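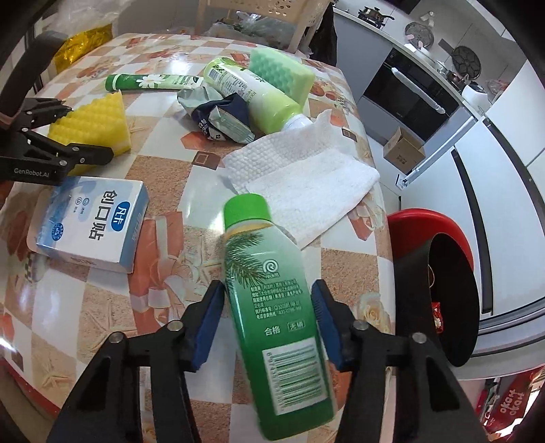 Mechthild Sutter schreibt: Ich habe den Sturkis seit November im Spülenschrank und muss nicht mehr auf die Knie, wenn ich an die hinteren Flaschen will. Einziger Wunsch: eine Ausführung für die ganz schmale Nische neben dem Herd!

Sturkis Auszugsregal für Flaschen und Vorräte
Artikelnummer 3244

Den Wunsch nach einer schmalen Ausführung hören wir öfter, und bei Ivow wird daran gezeichnet. Bis dahin gibt es den Sturkis in einer Breite, und die passt in erstaunlich viele Schränke: 294 Millimeter, gemessen an der breitesten Stelle, also mit Schienen.

Wir mögen dieses Regal sehr. Es läuft leise, es wackelt auch voll beladen kaum, und man kommt endlich an das heran, was sonst ganz hinten steht und dort vergessen wird (bei uns waren es drei angebrochene Flaschen Essig). Die zwei Böden fahren einzeln aus. Wer oben nur schnell das Spülmittel braucht, lässt den unteren einfach stehen.

Rings um jeden Boden läuft eine Reling, 62 Millimeter hoch. Das klingt nach wenig, reicht aber gut, damit hohe, schlanke Flaschen beim Herausziehen stehen bleiben. Kleine Gläser und Dosen lassen sich trotzdem bequem darüber hinwegheben. Der obere Boden kann in der Höhe versetzt werden - dafür die beiden Rändelschrauben an der Rückseite lösen, einhängen, festziehen, fertig. Werkzeug braucht man nur für den ersten Einbau.

Einbau
Vor der Bestellung bitte die lichte Breite des Schranks messen, und zwar zwischen den Scharnieren und nicht zwischen den Seitenwänden! Unter der Spüle lohnt außerdem ein Blick auf den Siphon. Sitzt er mittig und tief, wird der Sturkis seitlich versetzt montiert, die Bohrschablone hat dafür eigene Markierungen. Schrauben für Holzböden liegen bei. Bei Metallschränken helfen die Klebeplatten von Clorkico, die wir als Zubehör führen. Vor dem Beladen sollten sie über Nacht aushärten.

Pflege
Feuchtes Tuch, etwas Seife. Die Bodenmatten kann man herausnehmen und im Waschbecken abspülen. Läuft doch einmal Öl in die Schienen, nehmen Sie ein trockenes Tuch und danach einen Tropfen Silikonfett.

Lieferumfang
Rahmen mit Schienen
2 Böden mit Reling
2 Bodenmatten
Bohrschablone, Schrauben, Anleitung

Fragen zum Einbau beantwortet Lieselotte Engelhardt aus unserer Werkstatt, am besten vormittags und gern mit einer kleinen Skizze vom Schrank. Ersatzmatten und einzelne Schienen sind dauerhaft lieferbar.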